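Cowie Counter Alarm: A Panic Button for Small Shops

By Hugo Campos
June 30, 2018
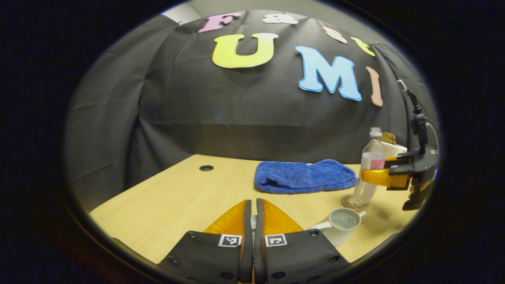
Fast UMI, in big cut-out letters on black cloth.

The Cowie is a panic button for people who work behind a counter, often alone, and would like to go home in the same condition they arrived in. It screws to the underside of the counter, has one button and makes a terrible noise. We have sold fancier alarms. Most of them came back with the instructions still sealed.

Press the button and hold it for two seconds. The siren goes off at 104 decibels, which will not tackle a robber but does make it hard for him to explain what he wants. At the same moment the base unit dials the numbers you have stored, in order, and plays a message you recorded earlier. Please record it sober and include the street address. "It's me, come quick" has been tried.

The two-second hold is there on purpose. The first Cowie went off at a touch, and a good part of its working life was spent reporting knees, mop handles and one very determined cat in Prerkania. Police departments have a limited sense of humor about this and many now charge for false calls, so check your local rules before you store an emergency number. Some towns want you to register the alarm first. Some won't take recorded calls at all, and there you should store a neighbor or a monitoring service.

If you would prefer that the person across the counter not know you have called anyone, slide the switch on the base to Quiet. The calls still go out. The siren stays off, and you get to keep making small talk. Police generally advise handing over the cash, and so do we. The drawer can be filled again by lunch.

What's in the box

Button with bracket and screws
Base unit with siren
Power adapter
Backup battery
Window sticker
Instructions, short

The sticker deserves a word. It says the premises are alarmed and it is very yellow. A few owners buy the Cowie, put up the sticker and leave the rest in a drawer. We can't recommend this, though we admit the sticker has never had a false call.

Details

Siren: 104 decibels
Stored numbers: 8
Backup battery: 13 hours without power
Button cable: comes fitted, no pairing needed
Works with: a standard landline, or the Esteo cell adapter (sold separately, like everything you need on a Sunday school budget)

The event log keeps the time of each button press until you clear it. Officers taking a statement tend to ask when things happened, and most of us, having just been shouted at, will say "a while ago." The log is better at this. It records times only - no sound and no pictures. If you want footage for a courtroom, you need a camera, and Prulidska does not make one. We tried in May and would rather not discuss it.

Test the unit once a month with the door closed and a warning to whoever is upstairs. Wipe the button with a dry cloth. Don't mount it beside the light switch, however handy that looks on the day.

Warranty is 2 years and covers everything except coffee.

13 shares
8 comments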